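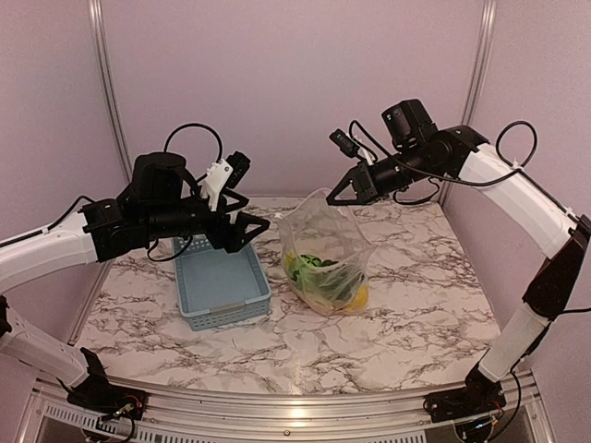
Figure 1. The work area with both arms extended, seen from the fixed camera.

4. Squad Selection and Minutes Played

4.1 Setting

The league studied in this section is a regional women's soccer competition with 11 clubs, played over a spring and a fall half with a break in August. Most of the players hold jobs or are in school. Clubs may register as many players as they like, but only those named on the match sheet can take the field, and a coach has to hand in that sheet an hour before kickoff. We look at two clubs in detail, Prakwood and Skesthorpe, who finished close together in the table and used their squads in very different ways.

Prakwood kept a settled side. Its coach told us that he picked the team on form in the first few matches and then left it alone unless there was an injury. Skesthorpe changed its starting side nearly every match. The two clubs trained on the same evenings and traveled similar distances to away games, so travel and training load are unlikely to explain much of the gap described below.

4.2 Match records

We worked from the paper match sheets held by the league office. Each sheet lists starters, substitutes, the minute of every change, cards and goals. Where the minute of a change was missing, we used the referee's notebook if it had been kept, and otherwise left the match out of the minutes count but kept it in the results. Zepeda entered the sheets and Zavala checked them against the club newsletters. Disagreements were mostly over stoppage time. We settled these by treating a full match as ninety minutes, whatever the referee added.

The full set came to 49 players across the two clubs. A player was treated as a regular if she started more than half of her club's matches, as a rotation player if she started at least one but no more than half, and as a reserve if she appeared only from the bench. Players who were registered and never appeared were dropped. Goalkeepers are reported with the rest here, although they are changed much less often than anyone else and a reader may want to set them aside.

4.3 Minutes and position

Central defenders played the most minutes at both clubs. Wide midfielders played the fewest, and they were also the players most often taken off in the second half. At Prakwood the usual pattern was a like-for-like change on the wing shortly after the hour. Skesthorpe more often brought on a forward and moved an existing player out wide, which meant that several of its players appear in our records under two or even three positions. We assigned each player to the position in which she started most often.

Forwards were harder to sort. Skesthorpe began the spring with two up front and finished the fall with one, and its leading scorer, Ochoa, spent the last 6 matches playing behind the striker. Her goals fell in that stretch, but the team's did not. Counting her as a midfielder for those matches moves the club's average for forwards up slightly and changes nothing else in this section.

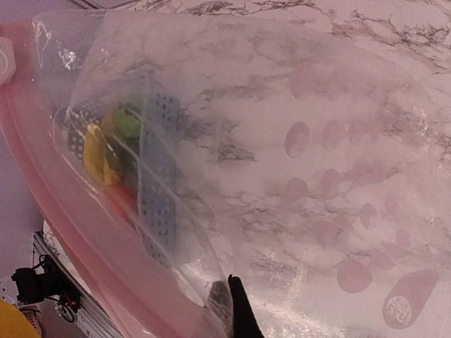
Figure 2. Translucent bag with a pink border on the marble-patterned surface, wrist camera view.

4.4 Late goals

Coaches who rotate often say that they do it to have fresh legs at the end of matches. We therefore compared goals scored and conceded after the seventy-fifth minute. Skesthorpe scored more late goals than Prakwood, and most of them came in home matches. It also conceded more. The difference between the two figures was small for both clubs, and with so few matches we would not put weight on it.

What did differ was who scored. Late goals for Prakwood came almost entirely from starters — usually from set pieces, with the central defenders forward. At Skesthorpe more than half came from players who had been on the field for under thirty minutes. The coach said she had two players she thought of as finishers and that both knew before kickoff when they were likely to go on.

4.5 Absences

Prakwood lost 3 regulars to injury during the fall half, all of them for several weeks. Skesthorpe lost one. It would be easy to put this down to rotation, but one of the Prakwood injuries happened at work and another was an old knee problem that the player had reported before the season. Absences for work and family reasons were more common than injuries at both clubs and were spread evenly over the year, apart from the weeks just before the break.

Skesthorpe filled these gaps with players who had already started matches. Prakwood had to use reserves, two of whom made their first start away from home against the eventual champions. The match was lost heavily. Both reserves kept their places the following week and the team won, though against weaker opponents.

Player interviews from both clubs are taken up in Section 5, where the question of how reserves see their own place in the squad is treated at more length.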